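Carnemgate应急调度中心 技术支持工单
工单编号：118
主题：车辆落水警情在Atinga水上救援站终端显示延迟，且落点偏移

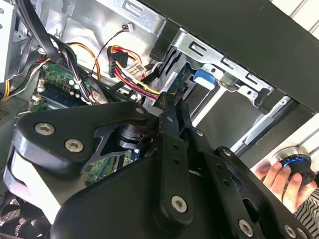
台式机机箱内部，左上方为主板及内存条

报告单位：Atinga水上救援站
报告人：Zuleica Moura（值班长）
受理人：Kojo Ayaaba（系统支持科）
优先级：2级
涉及系统：Grutadier调度平台，水域警情模块
状态：已解决，观察中

一、问题描述
06:40，中心接报，一辆小客车自Stallow湖东岸坡道滑入水中，车内有成人及幼儿。接警员按落水类警情录入并派发。救援站终端收到警情提示的时间较派发时间晚3分钟，地图标记落在湖西岸停车场，与报警人所述位置不符。值班长通过电台向中心复核后，救援艇按东岸坡道出动。本次出动未按错误落点执行，车内人员均已由现场人员移交救护车。人员情况以医疗部门通报为准，本工单不作记录。

二、影响范围
仅限水域警情模块。道路交通事故及火警类警情的派发与定位经抽查未见异常。邻近站点未报告同类问题。

三、处理记录
07:15 受理。要求救援站保留终端现状，暂勿重启，并导出当班日志。
07:50 收到日志。中心侧派发时间戳正常，延迟出现在终端接收环节。
08:20 核对终端时钟，与中心一致，排除时钟误差。
09:05 查明终端消息队列中积压大量水位传感器读数。水位数据与警情消息共用同一通道，且未设优先级，警情须排队等候。
09:40 就落点偏移调取原始录入内容。接警员录入的地名为“Stallow坡道”，地名库中该名称对应两条记录，系统默认取第一条，即西岸停车场旁已停用的旧坡道。
10:30 停用旧坡道记录，将现用坡道更名为“Stallow东岸坡道”，并加注通行道路入口。
11:10 调整终端配置，警情消息改走独立通道，水位读数上报间隔改为10分钟。
11:45 与救援站联合测试，派发模拟警情2次，终端均即时显示，落点正确。

四、报告人回复
Zuleica Moura：测试结果确认无误。另请说明，旧坡道停用后地名库为何未同步更新，今后岸线设施变更应由哪个部门通知贵科。站内纸质水域图仍标有旧坡道，已要求各班以手写方式更正，待新图印发后替换。

五、支持科答复
Kojo Ayaaba：旧坡道停用通知当时仅发至道路管理部门，未抄送本科。已提请将本科列入岸线设施变更的抄送名单，目前尚待批复。批复之前，请各站发现变更后直接提交工单，类别选择“地名更正”。

六、遗留事项
1. 地名库中其他重名的湖岸、码头及坡道记录须逐条核查，六月底前完成。
2. 接警界面遇重名地点时应弹出选择提示，已转Grutadier平台维护方评估，暂无交付时间。
3. 观察期内，救援站收到落水类警情后仍须以电台向中心复核位置。

本工单在观察期结束且未再出现同类问题后关闭。如有异常，请在原工单下回复，勿另行新建。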